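Unit 6: Drying, Curing and Storage
Handout for the Evov growers' short course, revised April 2024

Read this before the session. Units 4 and 5 covered harvest timing and trimming, and none of that is repeated here. Bring your room logs from February if you kept them. Those who didn't can share with a neighbor.

6.1 What drying is for

A freshly cut plant is mostly water. Drying takes most of that water out slowly enough that the aroma compounds stay in the flower and fast enough that mold does not get started. These two aims pull against each other, and most of this unit is about finding a workable middle.

The aroma comes mainly from terpenes. Many of them are light molecules that evaporate at room temperature, and they evaporate faster when the air is warm or moving hard over the flower. A crop dried in a hot room with a fan pointed at it will feel finished in a few days and will smell mostly of hay. The hay smell comes partly from chlorophyll and other plant material that has not had time to break down, and partly from the loss of the lighter terpenes that would have covered it.

6.2 Room conditions

The usual starting point is 60 degrees Fahrenheit and 60 percent relative humidity, dark, with gentle air movement that does not blow directly on the plants. Few small rooms hold both numbers. If you have to give one up, let the temperature rise a few degrees before you let the humidity climb. Above 65 percent you need to check the thickest flowers every day.
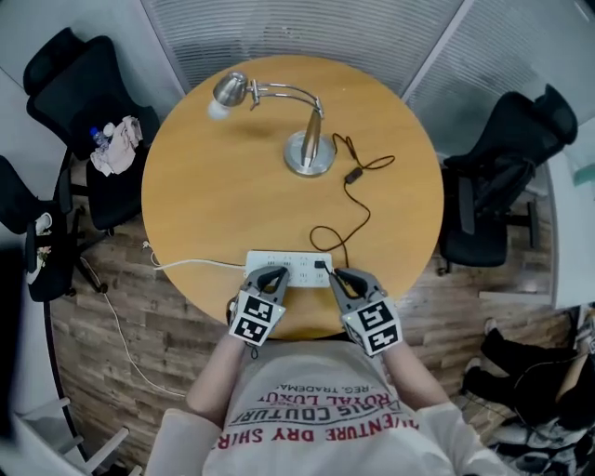
Place the humidity sensor at the height of the hanging branches, in the middle of the row. Sensors near the door or on the floor read differently from the air around the crop. Log the reading morning and evening. A single reading tells you very little, and the swing between day and night is often the real problem in garages and sheds.

Do not dry in the same space where plants are still growing. The humidity needs are different and so is the light. Light breaks down cannabinoids over time, so keep the drying room dark except when you are working in it.

6.3 Whole plant, branches or racks

Whole plant hanging is the slowest method. The stem holds water and feeds it out to the flowers, which evens out the drying. It needs the most space and suits dry climates.

Branch hanging is what most of you will do. Cut branches to a similar length and leave space between them so that no two touch. Large fan leaves come off first. Small leaves can stay on if the room is dry, as they curl around the flower and slow it down.

Rack drying is for trimmed flower in humid rooms or where space is short. Turn the flowers once a day so the side against the mesh does not flatten.

In the course trial we hung two cultivars, Wulteline and Vollari, in the same room. Wulteline has loose, open flowers and was ready several days ahead of Vollari, which is dense all the way through. If you grow more than one cultivar, plan to take them down separately.

6.4 Knowing when to stop

Weigh one marked branch when you hang it and again each day. Our marked Vollari branch went up at 300 grams and lost 74 percent of its weight before it came down. Write down the percentage as well as the weight, so you can compare branches of different sizes. The right figure for your own crop depends on how much stem and leaf you left on.

The stem test is still useful. Small stems should snap with some fiber left. If they fold over, wait. If they shatter, the flower is probably too dry to cure well, and adding moisture back does not restore what has evaporated.

The outside of a flower always dries first. Break one of the larger ones open and feel the center before deciding.

6.5 Curing

Trimmed flower goes into airtight glass jars, filled to about three quarters. Put a small humidity gauge in at least one jar per cultivar. Close the jars and read the gauge after a full day.

Over 70 percent: take the flower out and return it to the rack.
65 to 70 percent: leave the lid off for a few hours, then close and read again.
58 to 64 percent: open for a few minutes each day in the first week, then every few days.
Under 55 percent: the cure will be very slow or will not happen. Keep the jar closed.

An ammonia smell means the flower went in too wet and bacteria are at work. Take it out the same day and inspect it under magnification. Anything with visible mold is thrown out whole, jar contents included.

Three or four weeks is enough for most flower. Some growers go longer. 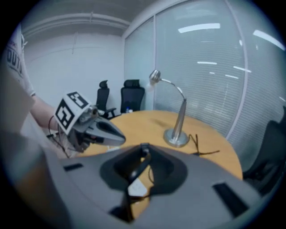

Hendricks disagreed with this section when the draft went around, and asked that the objection be printed. The argument was that daily opening is a habit left over from people jarring too early. Flower that reads 60 percent after a full day, Hendricks said, can stay shut for a week at a time, and every opening lets out some of the smell you spent two weeks protecting. The schedule above stays in the handout because beginners tend to jar early, but if your gauges are steady you may try the longer interval on half of a batch and compare.

6.6 Storage

After curing, keep jars in the dark at a steady, cool room temperature. Label each one with cultivar, harvest date, jar date and starting weight. Avoid the freezer for anything you plan to handle, as the resin heads become brittle and break off.

6.7 For next session

Work out the percentage weight loss for a branch that goes from 300 grams to 40 grams on its first and last weighings. Say whether you would jar it, and what else you would want to check.

Read Unit 7, sections 1 and 2.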